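Home Rentals Rooms FAQ Contact

Mastedside Community Hall – Questions People Ask

4 min read · 6 shares · 2 comments

Updated 27th April. If your question isn't on this list, use the contact form. Phone is only picked up on weekday mornings.

How do I book a room?

Online form, first page of the site. Pick a room, pick a slot, wait for the email. It isn't booked until you get the email. A pending request holds nothing, so please don't print invitations yet.

How far ahead can I book?

Six months for the main hall. Less for the small rooms, they open up at the start of each month. October fills first every year, mostly weddings and the craft market, so get in early for that one.

What does it cost?

Rates are on the Rentals page. Residents pay less. Bring something with your address on it when you pick up the key – a utility bill is fine, a library card isn't.

Is there a deposit?

Yes. Comes back within 10 days if the place is clean and the key is returned. Late key means we keep part of it. Lost key means we keep all of it, the locks here are Honkanen locks and replacements are not cheap.

How many people fit in the main hall?

474 standing, fewer with tables. That's the fire limit and there's no wiggle room. The Pulanetti Room is much smaller, see its own page for numbers. Kids count. Babies count too, we get asked this alot.

Can I bring my own food?

Yes. Any caterer, or your own casseroles. The kitchen is extra and has to be on the booking form. Oven takes roughly half an hour to heat up, so plan for that. Don't use the warming drawer as an oven.

Alcohol?

Beer and wine OK for private parties. Selling it needs a permit and that's on you, not us. Send us a copy before the day. No permit, no bar.

Can we hang decorations?

Painter's tape only. No nails, no staples, no putty. Candles in glass are fine. No confetti, indoors or out – the stuff from last spring is still in the gravel.

Where do we park?

Lot behind the building, then the street. Not the church lot next door, they tow. Loading door is on the lot side and you get it for two hours before your start time.

Is there a sound system?

A Prosix mixer and 2 mics in the main hall. Ask for the cabinet code when you book. Bring your own laptop cable. The small rooms have nothing, so bring a speaker. Music off at ten on weeknights, eleven on Saturday.

What about wifi?

Yes, password is on the card by the light switches. Good enough for email. A slideshow should be saved on your laptop beforehand.

What do we have to clean?

Wipe the tables, sweep, take the trash out to the dumpster. Mop if something spilled. Chairs go back on the racks, no more than six high. Dishes washed and put away, not left in the drainer.

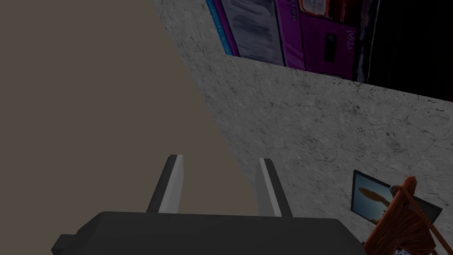 Gripper, fingers open.

What if I need to cancel?

More than two weeks out, full refund. Less than that, half. Day before or day of, nothing back, sorry. Snow closings are different – if we close, you get a new date or your money, your pick.

Can I leave stuff overnight?

No. There's usually somebody in early the next morning and they need the space. If you book both days then yes, but we aren't responsible for it.

I left something behind, who has it?

Lost and found is the bin by the office. Emptied at the end of the month. Casserole dishes go on the kitchen shelf instead, and there are alot of them, so put your name on the bottom.

Are dogs allowed?

Service dogs any time. Other dogs only for the obediance class and only in the Pulanetti Room.

Is the building accessible?

Ramp at the lot side, accessible restroom off the main hall. Stage has steps only. If somebody in your group needs to get on stage, tell us a week ahead and we'll set up the portable ramp.

Back to top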